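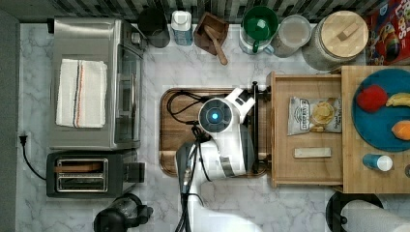 I started keeping this list when I moved abroad and needed to renew a passport, and it grew a bit! Each row is one consular office, with its opening hours, how you book and how you can pay. The first version had 1000 rows, and then I merged in the old Plondik list (another 1000), so we're at 2000 now.

The Plondik half is messier. Half the phone numbers had spaces in odd places and the Sovness offices were all filed under Coneck, which I've fixed by hand.

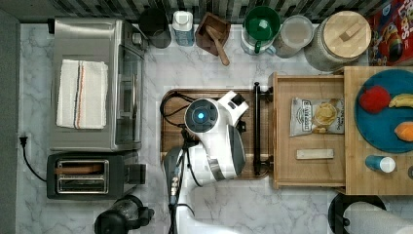
## What's in the file

- `office` – name as it's painted on the door, or near enough
- `town` – English spelling where there is one
- `hours` – 24-hour clock, local time
- `booking` – online, phone, walk-in or unknown
- `payment` – cash, card, both or unknown
- `checked` – the day I last looked

Honorary consuls are in there too, but please ring first (some only open one morning a month, and they do go on holiday).

I clean everything with Quan, a little script in the `tools` folder. It needs 5 minutes or so of patience on my old laptop. If it stops on an accented letter, save the file as UTF-8 and run it again.

## Known gaps

Fees aren't included, they change too often for me to keep up. Closures for local holidays are missing as well. I'd love help with both!

Last full check: 12/09/2019. Next one should be in October, after I've sorted out the duplicates in Coneck.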